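Finville Botanical Garden: Notes from the Spring Open Day

The Finville garden opens its working areas to the public on one day each year, in April. The rest of the season, visitors are limited to the main lawn, the rock garden and the glasshouse. I went mainly for the propagation houses and the pump station, and gave the remaining time to the woodland section along the creek.

Entry is by the north gate on Guo Street. The south gate is closer to the bus stop but was being used for deliveries, and the sign saying so was posted on the inside. Visitors arriving from that side had to walk the full length of the boundary wall. Parking is on grass and was soft at the lower end.

The garden covers 80 acres on a slope that faces southeast. The upper third is thin soil over limestone. The lower part is heavy clay and holds water well into May. Planting follows this division closely: the dry-climate collections are at the top, the maples and magnolias are in the middle, and the bog plants and willows are at the bottom. Labels give species, family, source and year of planting. They are engraved, legible from the path, and mostly upright. In the rock garden a number had been pushed over by frost heave.

The propagation area has seven houses, two of which were open. House 2 holds cuttings under mist. The mist interval is set by a leaf sensor, with a timer as backup, and bottom heat comes from hot water pipes under the sand beds. The second open house is for alpine seedlings and has no heating at all, only side vents and a fan. The seed trays are plunged in sand to the rim. Germination dates are written on the tray edge in pencil, which holds up better in sunlight than most markers.

Exhibits and worktables were set up in the education building next to the potting shed. The floor plan handed out at the door did not match the layout of the rooms, but the building is small enough that this caused little delay.

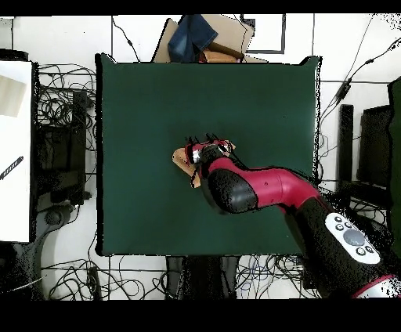

Green-topped table in the education building.

From there a gravel path leads down to the pump station. Irrigation water is drawn from the creek into a lined pond, passed through a sand filter and pumped to a tank at the top of the site, from which it runs by gravity to the beds. The control panel is a Nuvus unit, installed when the old clock timers were removed. Each zone can be run separately. The lawn zones are watered at night, the woodland zones only in a dry summer. The filter is backwashed by hand, and the waste water goes to the willow bed.

The guided walk left the pump station at 1:30 p.m. and followed the creek as far as the footbridge. The path has been resurfaced with crushed stone and edged with steel. Drainage is good except at the second bend, where a culvert had silted up and water was crossing the surface. The trilliums were at their peak. The Virginia bluebells were a few days past it, and the ferns were still tightly coiled. Several ash trees have been taken down on the far bank, and young swamp white oaks have gone into the gaps, each with a wire cage against deer.

Past the footbridge the walk entered the Zeno Collection, a group of 200 conifers donated to the garden by a private estate. Most are dwarf or slow-growing forms. They were moved with large root balls and set on raised mounds to keep the roots clear of the clay. Losses have been low, according to the panel at the entrance, though the firs on the west side show browning on the windward face. The spacing is generous and will look sparse for years. Between the mounds the ground is planted with sedges, mown once in late winter.

The plant sale was held on the service yard. Stock was mostly native perennials in quart pots, with a small bench of alpines. Prices were written on the pots and payment was by card only. By 3 p.m. the alpines were gone and the remaining perennials were mainly asters and goldenrod. I bought a foamflower and a creeping phlox, both well rooted.

Restrooms are at the north gate and behind the glasshouse. There is drinking water at the glasshouse only. The main loop is paved and has a gentle grade, with benches at regular intervals. The creek path is narrower and has a short flight of steps at the footbridge, with no alternate route for wheelchairs or strollers. Dogs are not admitted on open day.

The garden's regular hours start at 9 a.m. from April through October. The propagation houses will be closed to visitors again until next spring.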